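Snack table is back at the Casard reading room
3 Jul 2020

I stopped by the Casard reading room on my lunch break and went straight for the snack table – of course I did! It's been gone since early June, and I missed it more than I'd like to admit (39 of us signed the note asking for it back).

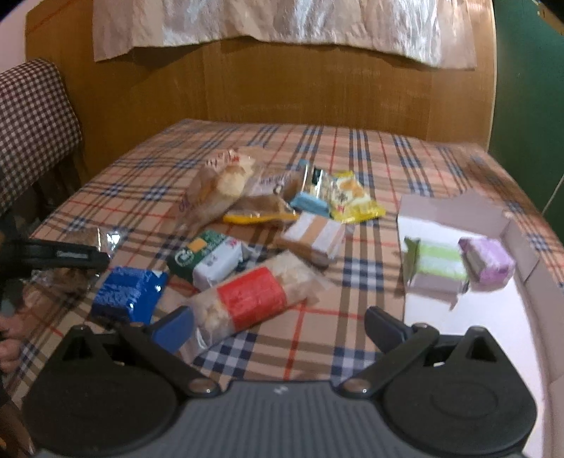 Wrapped snacks on the plaid tablecloth at Casard.

Everything comes individually wrapped now, so you can grab one and take it back to your chair. I'd have a hard time picking between the one with the red band and the blue packet – so next time I'm taking both. The limit is 2 per visit, and the folks from Zaterard are bringing more before the weekend.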